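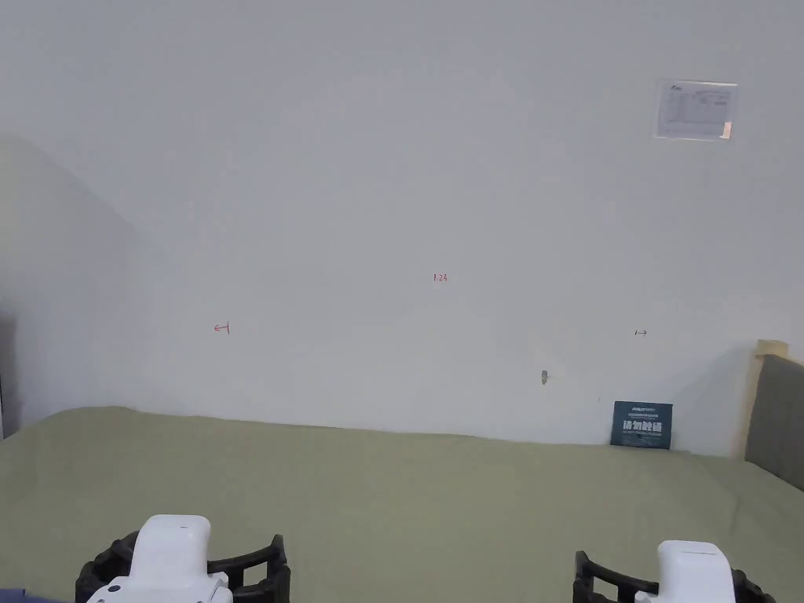 **Marking out spans on the wall – what's your house rule?**

**palletjackie**
Posting this in Good Practice and hoping for opinions. We're writing our setup rules for hand-held gripper sessions at the Tekmont site and I'm stuck on the section about wall markings. Right now people write the span straight on the wall, an arrow each side and the number between them, like the 1.23 in my pic. No unit! I know what it means because I've been in that room since September, but somebody from Orari will be using the same space soon and they work in millimeters.

My draft says: unit always written, both arrows in the same color, and the end ticks have to be readable from the operator's spot. Too fussy?

**grommet_9**
Not fussy at all. We had a span written as 600 and a new guy read it as 900 off somebody's sloppy handwriting, and we threw out a whole morning of recordings. Unit, date, initials. I'd ban writing on the wall completely though. Put it on the setup sheet and leave the wall alone.

**slowaxis**
Disagree with grommet. A sheet is fine until you're standing there with a gripper in each hand and can't flip through anything. The paper in that pic is way up on the right and I can't read a word of it. If it's the setup sheet it needs to come down to eye level in much bigger type. I'd keep the wall marks and fix the format.

**palletjackie**
Yeah, the sheet's height is fair, adding that. And my two arrows don't match – one's red, one's dark – so I'm already breaking my own draft, lol.

**grommet_9**
My problem with wall marks is they never get removed. At Cuevas we had 2 sets up at once and people just picked the one they liked. If you keep them, whoever ends the session wipes them or signs off that they stay.

**tinfoil_torque**
Can we talk about the floor? I'm reading that navy sign as "please don't step on." Great, on what? The mat? Only part of it? It's leaning against the wall at the back, so by the time I'm close enough to read it I'm probably standing on the thing. Our rule at Ziltcombe is that a keep-off notice goes where you'd step on, plus a taped line.

**slowaxis**
Tape on a fabric mat peels up and then it's a trip hazard. Seen it twice. A sign at the entry side, sure.

**tinfoil_torque**
Then tape the floor outside the mat. I'm not budging on the line, people walk past signs all day long.

**palletjackie**
OK, sign moves to the entry side and I'll ask about a line off the mat. Still undecided on wall vs. sheet. Does anyone do both and have a rule for which one wins when they don't match?

**slowaxis**
Sheet wins, and you stop until the wall is fixed.

**grommet_9**
Finally something I can agree with.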